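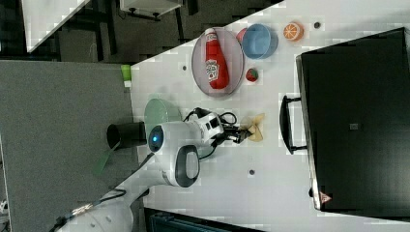

Play kitchen on a white table: ketchup stays on the plate?

tomtwig
Loving this setup! Over 35 pieces at home and I still want that orange half.
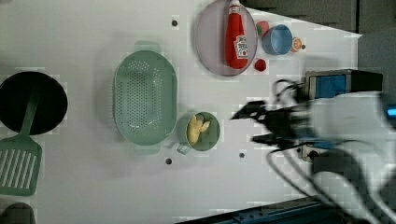
Colander, slotted spatula, ketchup on its plate

mossy_8
Sorry, ketchup belongs by the pan!
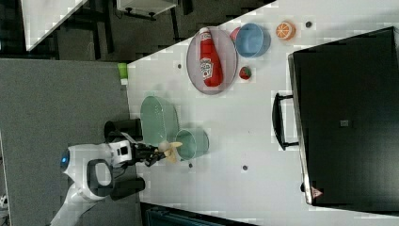

Green pieces together, ketchup farther up

tomtwig
No way, the plate makes it look like a diner :)

pearl278
I'm with mossy. But that green!
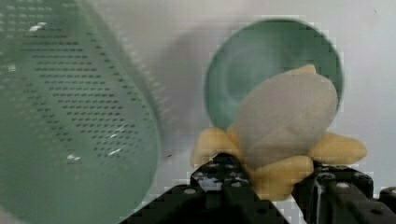 My kids would fill the colander first and fight over the bowl later.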